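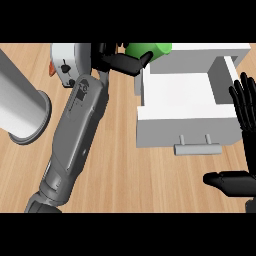 3.2 Storage habits and the search for small objects

Figure 4. An open drawer unit on a light wooden surface, seen from above. The drawer is empty.

In the first part of the study we asked people where they keep things they do not use every day. In this section we look at what happens later, when the same people need one of these things and must find it again. Earlier work on household order has mostly treated putting away and searching as two separate activities. We think they should be studied together. A drawer such as the one in Figure 4 has no contents and so gives no information to the person who opens it, but in most homes this state does not last long.

The interviews were done in 71 households in Brulholm and in the neighbouring district of Irnasard. Each household was visited two times by the same interviewer. On the first visit, the participant was asked to name fourteen small objects kept in the home (for example a spare key, a sewing needle or a candle) and to say where each of them was. On the second visit, in May, the participant was asked to fetch the objects one after another, and the interviewer wrote down every place which was opened before the object was found.

Two patterns came out clearly. The first we call storage by kind. Participants who follow this pattern keep objects together if they belong to the same activity, and they explain their choice with words like "sewing" or "post". The second we call storage by last use. In this case the object is put into the nearest closed place to where it was used, and the explanation is usually a short story: "I had it when the window was repaired, so it must be in the hall." Many households showed both patterns, sometimes in the same cupboard.

It was our expectation that storage by kind would lead to a shorter search. For persons living alone this was the case. In shared homes the result was less clear. When two adults divide the objects into kinds in different ways, each of them opens the places that would be correct in their own system, and the search becomes long for both. One couple in Irnasard kept string in two rooms, and each partner knew only one of the places. Storage by last use did not have this problem to the same degree, as partners often remembered the same event.

We should also mention the mixed drawer, which was found in almost every kitchen we visited. Participants were often a little ashamed of it - one asked the interviewer not to look inside - but it was regularly the first place opened and the object was often there. Minhas, who coded the search records, suggested that the mixed drawer works as an index of the home and not as a failure of order. Arruda does not fully agree, and points out that a drawer which is opened first will also be credited with more finds. Our material does not allow us to decide between these readings.

The records of the second visit were coded with the Alano scheme, with one change: a place opened again during the same search was counted as a new opening. The effect of this change is discussed in Section 3.4.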